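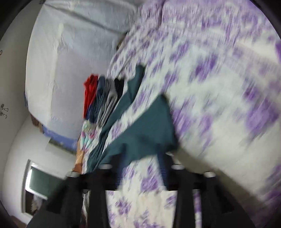

Re: [multby-list] Folding set, episode length and tilt

Wilson Benavides wrote:
> I went through the first upload from the bedding sessions. The tracker
> drops out when the gripper rolls hard near the fabric. Are we keeping
> those episodes or cutting them? Also, which split does the dark teal
> cloth on the purple and white print belong to?

Keep them. The club rule for the June round is that an episode is cut only if the pose is lost for more than 4 seconds. Blur alone does not count — the patterned bedding streaks in any fast move, and the policy will see the same thing at run time.

Teal on the purple print goes in "cloth on pattern". A stack of folded clothes next to it does not change the label.

Current state: 827 episodes checked, 53 rejected, all for lost pose. The target is still 2,000 before we train on the Kirholm machine. Please run the Chambi script again before you upload. The old version writes the gripper width in inches and the loader expects millimeters.

Two open items:

1. Jaw width zero point. Close the jaws fully before each session and log the reading.
2. File names. Use underscores only.

Rusari club, software group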